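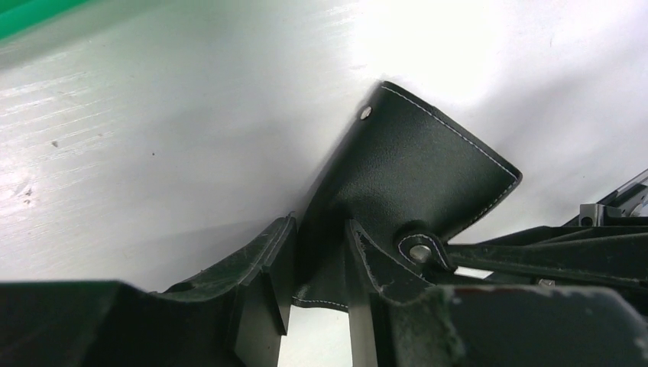
What does this folder cover?
Small leather goods and straps handled on a table - pouches, key holders, belt ends, watch bands. Bags and shoes are in a separate folder.

2 min read

Sorham Small Leather, README

400 short clips, split by item into 31 groups. Each group has its own text file with color, closure type and stitch color. Items came from the Jellico and Hindden sample boxes.

Labels
- stud: domed metal, usually on a tab
- rivet: flat or low metal, fixed
- loop: any folded piece a strap could pass through
- edge_stitch: a stitch line that follows the border

Search this site Go

Snaps that look like studs are labeled stud unless the clip shows them open. Nearly 200 clips have glare on the tabletop - these are marked bright=1 and were kept in.

Groups 15 and up use the newer label names. The older ones still say "button" in places. Fixes go in the October update.

3 comments 12 shares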